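From the Living Room
22 Jan 2020

Well, the tree is down, the last of the pine needles are (mostly) out of the rug, and I've spent the better part of this month fussing over my sofa. I know, I know. Thrilling stuff! But so many of you wrote back after the last newsletter asking about leather and throw pillows that I figured it was time I got around to it.

First, the leather question. Mine is a beige leather sofa, and I went back and forth on that color for ages before I bought it from the Akside outlet store. Everyone warned me it would show everything. It does show everything, but a soft damp cloth takes care of nearly all of it, and I've stopped worrying about the wrinkles in the seat. Leather wrinkles when people sit on it. If you want a sofa that looks like the showroom one forever, you'll have to perch on the floor and admire it, and I'm not doing that after work.

Now, pillows. Pale leather can look a little chilly in January, especially if you've got other light things in the room (I have a round side table with a white marble-look top, which I love, but cozy it is not). For years I tried to fix that with more beige. Beige knit, beige velvet, a fuzzy oatmeal thing that shed all over my black pants. It just looked like a bowl of porridge over there. Then I gave in and went for blue, a muted teal sort of blue with a bit of weave to it, and the room woke right up.

A few things I've picked up since:

Woven fabric stays put better than anything silky. I had 2 satin ones from Clondalis and they slid off onto the floor every single time I stood up.

Buy the insert a size bigger than the cover. It feels wrong when you're stuffing it in and you'll say a few words you shouldn't, but the corners fill out so much better.

Give them a fluff at night. I hold mine by the sides, give it a good shake and a squeeze, then set it back with a corner pointing up. Takes no time and the sofa looks so much nicer in the morning when I come down for coffee.

Keep anything with a metal zipper turned to the bottom. Leather scratches, and I have one on the armrest to prove it. Grrr.

And please don't spend a fortune! I priced a set at Trutier that came to 229 dollars before tax, and I laughed out loud in the store. Covers are the cheap way to go. I swap mine in April for something lighter and keep the same inserts all year, and the winter ones fold flat in the hall closet.
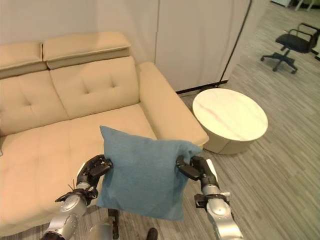
Next time I want to get into rugs, which is a much bigger can of worms. I've been eyeing a flat-weave at Akbari that's 6 feet across and I can't decide if it's too small, so if you've put a rug that size in front of a full sofa, write back and tell me how it looks!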